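Progress Report to the Adell Fund: Household Manipulation from Human Demonstration
Reporting period 2
Submitted by Solange Quintana, Project Lead

1. Purpose of this report

This report sets out the work completed during the second reporting period of the project, the status of each deliverable against the revised work plan, and the matters on which the project seeks the Fund's direction. It should be read together with the report for period 1, which describes the recruitment process and the ethics approval in full. Neither has changed.

2. Summary of status

Demonstration collection with hand-held grippers is complete for the cloth tasks and under way for the drawer and cupboard tasks. Remote-control collection on the Bralov arm began later than planned, owing to the delayed delivery of a replacement wrist joint, and remains behind schedule. The comparison of the two methods, originally due at the close of this period, has been moved to period 3 with the Fund's prior agreement. Expenditure is within the approved budget and no transfer between categories is requested.

3. Demonstration collection

The project recorded 2,660 demonstrations in the period. Following review, 2,388 were accepted for training. The remainder were set aside, most commonly on account of lost tracking or a demonstration stopped before the task had been finished. Rejected recordings have been retained in a separate store, as Emiko Okabe's team expects to use a portion of them in testing the automated review tool.

Eleven demonstrators took part. Each attended an induction session covering the safe handling of the equipment, the grip and release conventions, and the pace of movement required. The induction was lengthened after the first fortnight, when it became apparent that new demonstrators were moving their wrists faster than the tracking could follow. The acceptance rate improved following this change, although the project cannot yet separate the effect of the longer induction from that of ordinary practice.

Cloth tasks were given priority. Soft materials are difficult to demonstrate through the Bralov control station, where the operator has no sense of how firmly the fabric is held, and the work plan accordingly assigned the greater part of the cloth collection to the hand-held method. Tasks comprised picking up, passing from one gripper to the other, laying flat, and a single fold. Sessions were held in the kitchen area of the Macedo building, with white cupboards and ordinary ceiling lighting. Position is tracked by means of a printed marker plate on top of the gripper, and demonstrators are instructed to keep the plate in clear view during any exchange between two grippers.

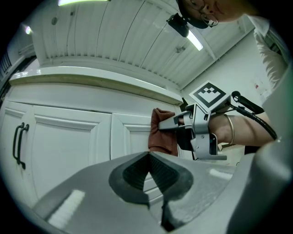
Bríd Moynihan asked, on reading the draft of this section, whether the project had considered that people teaching by hand will tend to do things no arm could copy. She noted that a demonstrator can lean, step sideways and turn the elbow without thinking about it, and that a fixed arm has none of those options. In her view the acceptance figure would mean little to the Fund until it was known how many of the accepted movements lay within the reach of the arm for which they were intended.

The project accepts the point. A reachability check has been written and is being applied to all accepted demonstrations. It compares each recorded path with the working envelope and joint limits of the Bralov arm and marks those that could not be carried out from a fixed base. Results will be reported in period 3. In the interim, demonstrators have been asked to keep their feet in one position for the duration of each recording, and a strip of floor tape has been laid for the purpose. The Fund is asked to treat the acceptance figure above as a measure of recording quality only.

4. Remote-control collection

The control station was commissioned in December. Operators drive the arm through a pair of hand controllers while watching two video feeds. Early sessions were used for operator training, and no recordings from those sessions have been counted toward the deliverable.

Two matters have slowed progress. The first is the wrist joint already mentioned. The second is a lag between the operator's movement and the response of the arm, which was traced to the network switch shared with other users of the floor. A dedicated switch has been installed and the lag is now within the tolerance set out in the work plan. Janaína Falcão has taken responsibility for the station and has prepared a short daily check to be completed before the first recording of the morning.

Operators report that remote control is considerably more tiring than the hand-held method. Sessions have been shortened as a result, with a rest break at the midpoint. This will reduce the number of recordings obtained per day, and the revised target for period 3 reflects the shorter sessions.

5. Model training

A first policy was trained on the accepted cloth demonstrations and run on the arm under supervision. It performs the pick-up task reliably when the cloth has been placed near the centre of the work area. Performance falls off toward the edges, and the single fold is not yet at a standard the project would wish to demonstrate to visitors. Raíssa Magalhães, who is leading the training work, attributes the weakness at the edges to the narrow range of starting positions in the early sessions. The session plan has been amended so that starting positions are now drawn from a printed schedule and are no longer left to the demonstrator's judgement.

6. Equipment

The finger pads on the hand-held grippers wear more quickly than anticipated. Replacement pads have been ordered from Rovetti and the cost has been met from the consumables line. A pad inspection has been added to the end-of-session checklist. Cable routing at the rear of the grippers has also been reviewed after several demonstrators remarked that the cable pulled against the forearm during long reaches; a longer lead is on trial.

7. Risks

The principal risk to the programme is the pace of remote-control collection. Should the period 3 target be missed, the comparison would proceed on the cloth pick-up task alone, where sufficient recordings can be expected from both methods. A further risk concerns demonstrator availability over the university break. Expressions of interest have been sought from the existing group in the first instance.

8. Direction sought from the Fund

The project asks the Fund to confirm the revised target for remote-control recordings, to approve the inclusion of the reachability results as an additional item in the period 3 report, and to advise whether the drawer tasks may be collected in a second kitchen should the Macedo building be unavailable during its scheduled rewiring.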